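The box on the bed, and other ways I avoid folding things

Filed under: Home, Bits and Bobs, Bedroom

I've been meaning to write about the bedroom for ages, and I always put it off on the grounds that the bedroom wasn't finished. Well, it still isn't finished and I've stopped waiting.

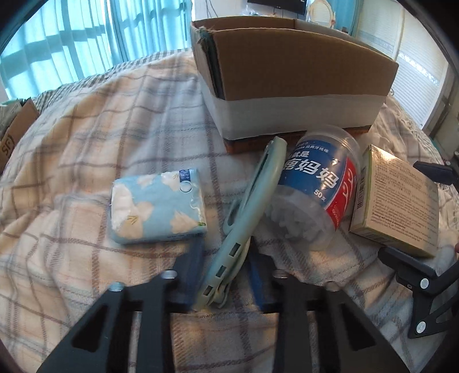
So, the system. I call it a system because I've now done it often enough that Rafsan rolls his eyes when I start. Everything that's wandered into the bedroom and doesn't belong there goes on the bed. Then a cardboard box goes on the bed too, and I'm not allowed to sleep until the bed is a bed again. It's very simple and a bit cruel, and it's the only thing that has ever worked on me.

I used to do it drawer by drawer, like the books tell you. I'd empty one drawer onto the floor, find a birthday card from 2008, sit down to read it, and that was the afternoon gone. The floor is too comfortable as a dumping ground, that's the trouble. You can step round a pile on the floor for weeks. (I once stepped round a bag of winter hats until May.) You can't step round a pile on your own bed, not when it's half past ten and you've got your pyjamas on.

The box matters more than you'd think. I've tried baskets, and I've tried those fabric cubes that go soft at the corners and fall over when you put anything heavier than a sock in them. I bought a set from Erraji, in a colour called Oat, and two of them are now full of the other ones. A cardboard box stands up on its own, it's square, you can write on it, and when it gets tatty you flatten it and put it out with the recycling and don't feel a thing. I like a fairly deep one with nothing flapping about at the top, so I can lob things in from the other side of the mattress.

My rules, such as they are:

If it lives in another room, it goes in the box. If it's broken, it goes in the box, and I deal with it at the end when I'm feeling ruthless. If it's a cable and I don't know what it's for, it goes in the box and then into the cable drawer, where all the cables I don't know what they're for have a lovely life together. I do realise this is a weak point.

Things that stay in the bedroom get put away as I go. No "keep" pile. I had a keep pile for years and it was just the same mess, sitting slightly to the left.

Now, the blanket. I get asked about my blankets by exactly one person (hello Auntie) but I'm going to talk about them anyway. I'm a big believer in a pale plaid. Cream and white with some soft colour running through it, a bit of blue, a bit of peach, nothing shouty. It hides a multitude of sins. A plain white bedspread looks fantastic for the first morning and then shows you every biscuit you've ever eaten, and a dark one shows every hair. Plaid just gets on with it. It doesn't need to be pulled flat either, which suits me because I am not a puller-flat of things. My mum could do hospital corners. I can do a sort of heap.

I should say the washing of blankets is a saga all to itself. Ours barely fits in the machine, so it goes in alone, on the long cool wash, and then gets draped over two doors and a chair for the best part of a day while everybody ducks underneath. I used some Flarela softener on it once and it came out smelling like a hotel lift. Plain powder now and an open window. It's fine. It smells of blanket.

Curtains! I know some of you hate a bright curtain. I was told very firmly by a woman in the Kumari shop that bedrooms should be "restful neutrals" and I nodded and said thank you and then went home and carried on loving turquoise. What I like is a thin one, thin enough that the daylight comes through and turns everything a bit swimming pool in the morning. You get the shape of the window bars showing through as well, like a drawing. Are they any good at keeping the light out? No, they are hopeless. In June I'm awake before five. But I'd rather be awake in a blue room than asleep in a beige one, and I'm sticking to that.

Blinds are a different matter. I'm fond of a white slatted blind for the way it lets you tip the light about, a bit up, a bit down, but good grief the dusting. I've tried the sock-on-the-hand method, I've tried the special fork thing with fluffy prongs, and I've tried pretending. The sock is best. Slightly damp, one slat at a time, radio on. Shut them one way and do the fronts, then shut them the other way and do the backs, and don't start it when you've got to be out in twenty minutes or you'll end up with stripes of clean and stripes of not.

Back to the box. It normally takes me an evening, and it always goes the same way. The first half hour is brilliant. Hair grips, receipts, mugs, a screwdriver, whatever, in they go, and I feel like a woman on the telly. Then there's the slump, where what's left on the bed is all the awkward stuff that doesn't belong anywhere at all. Spare buttons in their little bags. The instructions for the clock. A single glove that might yet be reunited. I get up and make tea at this point, and I've learnt to drink it standing in the kitchen, as once I sit down next to the pile with a mug I'm finished for the night.

For the awkward stuff I've got one small tin. It's an old shortbread tin, it lives in the bedside drawer, and when it's full it's full and something has to come out before anything else goes in. Rafsan thinks the tin is cheating. Rafsan keeps foreign coins in a shoe, so.

Then I pick the box up and walk it round the house. This is the bit most people skip, I reckon, and it's why so many of us have a mystery box in the hall. I did exactly that for the whole of January. The box was packed, I'd put it by the front door, and I was so pleased with my nice clear bed that I just left it there and fished things out as I needed them. So now the walk has to happen the same evening. Kitchen first, then bathroom, then the front room, then the cupboard under the stairs with my eyes half shut. If I've got anything left in it at the end, that's either rubbish or charity, and it goes in the car before I can have second thoughts.

The last time I did the full walk I had 26 things in the box (I counted, purely so I could tell you) and only two of them went back where I thought they would. One was a spatula. I have no explanation for the spatula and neither does anybody else in this house.

What's left to do in here, while I'm confessing: the wires. Anything on a wall has wires coming off it and they drive me up that same wall. There's a stick-on channel you can get from Atonach that you paint to match, and I've had a length of it behind the wardrobe since we did the skirting. The paint I've got is nearly the right colour. I'm told nearly is worse than not at all, so it stays behind the wardrobe until I can face the paint shop again.

I'd also like a proper lamp, and a hook on the back of the door that can hold a dressing gown without flinging it on the floor at three in the morning. If anyone's got a hook they'd swear by, pop it in the comments, please. Not the sticky ones, I've done the sticky ones.

Next time it's the airing cupboard, if I'm brave. Right, I've got a bed to clear.

Tags: decluttering, bedroom, blankets, curtains, cardboard

107 shares | 2 comments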